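Drumden water tariff protests

The Drumden water tariff protests were a series of street demonstrations and sit-ins held in the port city of Drumden in January 2022. They opposed a plan by the city council to raise household water charges by 40 percent and to transfer meter reading to a private contractor, Kudurico.

Background

Water charges in Drumden had been set by the council each year and billed together with property tax. The new plan separated the two bills and added a fixed connection fee. Tenants in the Costa district, where most buildings have a single shared meter, objected that the fee would be charged per apartment. The council's finance office held that the fee was needed to replace old mains.

Course of the protests

The first march took place on 1/14/22 and ran from the Costa market to City Hall. Organizers and police both gave attendance as 1000. Debora Messina, a tenant organizer, read a list of demands on the steps of the building — among them a freeze on charges and publication of the Kudurico contract. Police closed two streets and made 7 arrests, all for blocking traffic. Those held were released the same night without charge.

Smaller sit-ins followed at the billing office. Workers at the Potex plant stopped work for one shift in support, although their union had not called a strike.
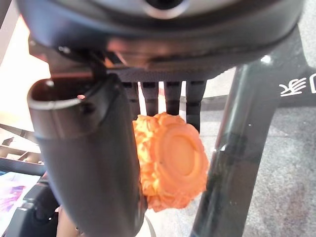 Response

Council member Siham Abdel Rahman moved to suspend the connection fee pending a review. The motion passed by a narrow margin. The increase in charges was kept but spread over several billing periods, and the contract was published with the pricing pages removed. Tenant groups called the redactions unlawful and filed a records complaint, which was later withdrawn after the full text was released.

See also

Costa district
Drumden City Council
Water supply in Drumden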